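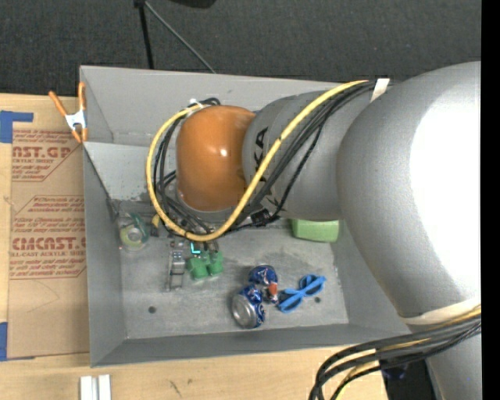

Gray bin on the light table, sloped sides, floor scuffed.

Notebook, bin bench, September. Started 8:40, writing this up over lunch so it's out of order.

Subject is the bin. We've been arguing about bins for long enough and I want it on paper before the Trelaretti order goes in.

What we have now: open top, rectangular, sheet metal, flat sides that slope. Sits straight on the wooden top, no mat, one clamp. Floor is pretty chewed up, pale scratches, smudges, mottled all over. Wiped it with a damp rag first thing, then alcohol. Smudges lighter after alcohol, scratches obviously not going anywhere. Some of what I had down as scratches last month was residue from the Sakitz labels. Correct that in the old entry (not done yet).

Sloped sides: keep. Small parts slide back to the floor when they get pushed up the wall. The straight-sided tub we tried in spring, everything ended up standing on edge in the corners and had to be fished out by hand. Corners of this one still collect washers. Ran a finger along the seam, far left corner has a tiny lip, enough to hold a thin washer flat against the metal. Tape over it? Tape will lift. Try a bead of silicone, let it cure overnight, sand flush.

Parts for today. Sakitz mixed box, label says 1,000 pcs. Didn't use the lot. Tipped in 400 by weight, checked against the bench scale, close enough. Spread was bad, big heap to the left becuase I pour from that side. Shook the bin, better. Should pour in two goes, one from each end. Note for whoever does the afternoon: do NOT shake with the bin on the table edge, lift it down to the floor. The carpet eats the noise and you don't chip the tabletop.

Tabletop. One new dent near the front, from me, dropped the scoop. Not deep. The wood is soft and light so every mark shows. Bukhari bench has the harder top and it looks new still, would like to swap but theirs is narrower and the bin would overhang. Measured twice, definately overhangs.

Carpet. Dark charcoal, fine texture, and anything black that falls on it is gone. Lost rubber grommets again. Went over it with the flashlight held low and found 3, plus a hex key that has been missing since before summer. Put a light-colored drop sheet down next time before opening the box. Same note as June, still didn't do it.

Light. Glare off gray metal. Moved the desk lamp back against the wall, aimed at the ceiling. Easier on the eyes, and you can tell a scratch from a thin pin now. With the lamp close I kept reaching for scratches.

Sort results, morning batch. Put the pulled pieces through Finder and printed the list, stapled to the facing page. 84 pieces not matched to anything. Went through the strays by hand:
- mostly offcuts and bent pins, scrap
- a few plastic spacers that belong in the other Sakitz box
- one brass fitting, no idea, it's in the jar on the shelf
Finder also lists the short and long screws as the same item. Not a bin problem, but it throws the totals. Sort them by length first, there's a notched card in the drawer for it.

Liner question. Tried a sheet of gray foam cut to the floor size. Quieter. Parts don't skid. But the thin stuff sinks in and sits at an angle, and the foam edge curled by 11. Pulled it out. Rubber mat next, the ribbed one, ribs running the long way. If that fails we live with bare metal.

Trelaretti bins: their drawing has up to a finger's width less height on the near wall. Good for reaching in, bad for pouring. Ask if they do a matte finish inside. Ask if the seams are folded or welded. Price for two, not four.

To do
silicone on the left corner seam
ribbed mat, cut to size, leave gap at the edges
drop sheet!!
spacers back to other Sakitz box
relabel scoop, the tape came off
fix last month's entry re scratches
email Trelaretti, finish + seams

2:15 second pour done, from both ends this time. Much flatter. Weight on the back of the printout. Silicone has to wait until the bin is empty again, so end of day.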